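Filed under: Reading and Listening, Serial Fiction, Working Papers

4.2 Why listeners stay with a serial read by its author

We had supposed, when we began following the Orska serial, that people came to the recorded chapters mainly for convenience, to have something in their ears while the washing-up was done. That is certainly part of it, and a good many of our diaries mention the sink or the bus. But as we read on (and there were 217 diaries to read, many of them far longer than we had asked for, bless their writers) we kept meeting something else, a sort of fondness for the voice itself, stumbles and all. Listeners wrote about the author's cold in February as they might write about a neighbour's.

The chapters were released through Podex, one every week, and each ran to 60 minutes or a little under. A written version went up at the same time on the Nedus reading site, so that anyone who preferred the page could have it, and quite a few took both. Those who did so often told us that they read first, quickly, to find out what happened to the lighthouse family, and then listened slowly afterwards for the pleasure of it. We found this rather touching, and it has made us more careful in how we use the word "audience" in the rest of this section.

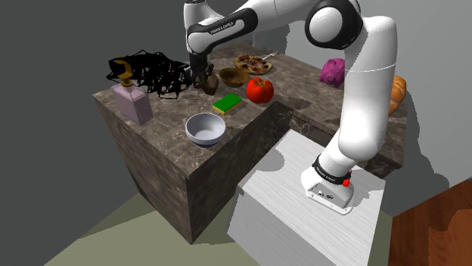
Figure 3. Robot arm mounted on a pedestal beside a marble counter (rendered).

One listener wrote that she had tried the later chapters in print alone and given up after two, as the grandmother "had gone quiet on me", and she went back to the recordings the same evening. Her diary is an unusually full one, but the feeling in it is shared widely enough that we coded it separately, under the heading of borrowed voice.

It would be wrong to make too much of this. The earlier Ashworth serial, which had a hired reader and 1,000 subscribers by its last chapter, kept its listeners nearly as well, and several of them were every bit as attached to a person who had not written a word of the story. What the two groups do seem to share is a liking for the wait between chapters, and we turn to that in section 4.3.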